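Hillthorpe Materials Workshop
Notebook, Gelatin and Coatings Bench
February, entry opened 8:40 a.m.

Subject: Shell moisture and storage humidity, continued from the previous entry

The Gbeho cabinet was found at its set point this morning and the overnight trace showed no excursions. The door seal replaced last month is holding. The Grisotska cabinet, which serves as the dry condition, drifted upward between 2 and 4 a.m. and returned without intervention. The drift is noted on the chart in pencil. Samples in that cabinet remain in the study, but the second tray should be read with caution until the desiccant has been changed and a full night recorded.

The lot under test is 568 empty shells, received sealed and opened under the hood. No damage to the inner bag was observed. The lot was divided by weight into the humid, dry and ambient conditions, and the remainder was returned to the bag with a fresh indicator card. The ambient tray sits on the second shelf, away from the window. It was on the top shelf in the previous series and received afternoon sun, and those readings should not be compared with the present ones.

Drying loss was taken on a portion of 15 shells from each condition. The balance was leveled and zeroed before each portion. The first weighing of the humid portion was discarded on account of a draft when the corridor door was opened, and was repeated with the shield closed. Colleagues are asked to use the side door while the balance is in service. The card is on the hook by the sink and should be hung on the handle.

Brittleness was judged by the usual drop of the small weight through the tube. In the dry condition the shells cracked along the shoulder, as they did in the last series. In the humid condition they dented and did not crack, and several had to be eased off the plate with the plastic spatula. No figure is entered for these until the method states how a dent is to be scored. A draft wording is in the folder and comments would be welcome before the next reading.

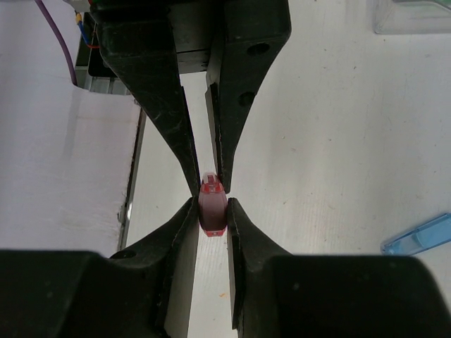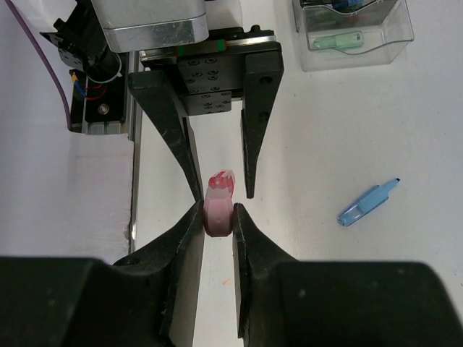

Color is to be recorded separately from moisture in this series. The earlier sheets placed both in one column, and it proved impossible to tell whether a remark such as "darker" referred to the dye or to water taken up by the wall. The new sheet has a line for the upper part, a line for the lower part and a line for the edge, each to be filled in without reference to the others. The small piece in the first photograph would be entered as deep burgundy in the middle, brighter red at the rim and paler at the upper end, and a single word for the whole of it would lose all of that. Readings are to be made against the gray card under the bench lamp, with the overhead lights off. The lamp needs a few minutes before its color settles.

11:20 a.m. The desiccant in the Grisotska cabinet was changed. The spent material was placed in the oven on the low setting and labeled. The oven log now stands at 46 cycles on the present element, and the element should be inspected before the next long run.

The Clillulside method calls for samples to rest in closed jars between the cabinet and the balance. This was followed for the humid and dry portions. The ambient portion was weighed directly from the tray, as in the previous series, and the difference in handling is recorded here so that it may be corrected or accepted by agreement. My own preference is to jar all three. The lids of the older jars do not close squarely and should be set aside for dry goods.

2:15 p.m. Second weighing completed for all conditions. The dry portion had reached constant weight. The humid portion had not, and was returned to the drying oven. Worksheet 131 has been started for these figures, the previous sheet being full.

Outstanding:
Wording on the scoring of dents.
Replacement lids for the older jars.
Grisotska trace to be checked first thing tomorrow, before the door is opened.
Order more indicator cards; one packet remains in the drawer.

Entry closed 4:50 p.m. Cabinets locked, balance covered, oven left on for the humid portion and marked accordingly.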